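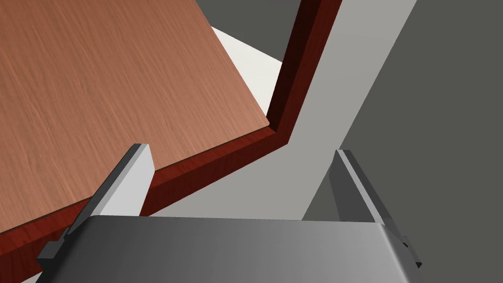
*Table top, near corner and edge band*

# Dukside Hall – fall walk-through before the craft market

Inspected 13/10/2007 by Kanokwan Nilsuwan. Comments are mine, typed up the same evening while my feet recover. Marks are OK, FIX (before the market opens) or WATCH (look again in March).

## Outside and entrance

- [x] **Front steps and handrail** – OK. The rail is rock solid now! Last year it wobbled if you leaned on it, and whoever reset the lower post did a lovely job.
- [x] **Ramp surface** – OK. Grit strips all stuck down. Sweep the leaves off on the morning, they were piling up again by the time I left.
- [ ] **Porch light** – FIX. Comes on, goes off, comes on again. I swapped the bulb and it did the same thing, so it's the fitting or the sensor.
- [x] **Door closer** – OK. Slow and gentle, latches every time.
- [ ] **Entrance mat** – FIX. The back corner curls up and caught my toe twice. Tape will do for the market but we want a new mat.

## Exits and fire

- [x] **Main doors open fully from inside** – OK
- [x] **Side door to the Ngau Lane path** – OK. Push bar is stiff but it releases on the first shove. A little silicone spray wouldn't hurt.
- [ ] **Kitchen back door** – FIX. Folding chairs stacked against it. I moved them to the store, and please, please leave them there.
- [x] **Extinguishers** – OK. All hung, pins in, gauges in the green, tags in date.
- [x] **Smoke alarms** – OK. Tested each one with the broom handle. Very loud, very satisfying.
- [ ] **Exit sign over the stage door** – WATCH. Lit, but dimmer than the others.
- [x] **Assembly point sign** – OK, and you can read it from the steps again now that the hedge is trimmed.

## Main hall

- [x] **Floor** – OK. Dry and even, no lifted boards. It looks wonderful after the summer polish, though I'd ask the dancers how slippery it feels in socks.
- [ ] **Aisle widths on the stall plan** – FIX. The plan has the row by the radiators too tight for a stroller and a wheelchair to pass. Lose one stall from that row and it all works beautifully.
- [x] **Radiator covers** – OK
- [ ] **Window 3, north side** – WATCH. Sash cord is fraying. Fine to leave shut, so I've put a note on the catch.
- [x] **Stage edge tape** – OK. New and bright yellow.

## Tables

Run a hand along every edge, press down on each corner, then look underneath. You want no splinters, no lifting edge band and no rocking.

- [x] **Tops** – OK. Give them a wipe before the cloths go on.
- [x] **Edge bands** – OK. Nothing snagged my sleeve.
- [ ] **Trestle locks** – FIX. One pair of legs won't click. I've tied a red ribbon on it and it must not go out until the catch is replaced. Drakach Hardware on the corner carries them.
- [x] **Load** – OK for crafts. The pottery stall should spread its boxes out and keep the heavy ones on the floor.

## Electrical

- [x] **Outlets** – OK. No cracks or scorch marks.
- [ ] **Extension cords** – FIX. The orange one has a nick in its sleeve. I cut the plug off so it can't sneak back into the box.
- [x] **Cable covers** – OK. There's plenty to get across the middle aisle.
- [x] **Breaker panel** – OK. Clear in front, labels readable. The tea urn and the Sostden heater can't share the kitchen circuit. They tripped it last winter in the middle of the raffle.

## Kitchen

- [x] **Hot water** – OK
- [x] **First aid kit** – OK. I added bandages and burn gel.
- [ ] **Fridge** – WATCH. Cold enough, but the door seal is tired.
- [x] **Fire blanket** – OK. By the door, well away from the stove.

## To do

1. Replace the trestle catch.
2. Electrician for the porch light.
3. Tape the mat.
4. Redraw the radiator row and send it to the stallholders.
5. Buy a 15-foot cord to replace the orange one.

The hall is in better shape than I've ever seen it, and I had a great time poking into all its corners. Market setup can go ahead once the FIX items are signed off. Keys are back on the hook in the office.

K. Nilsuwan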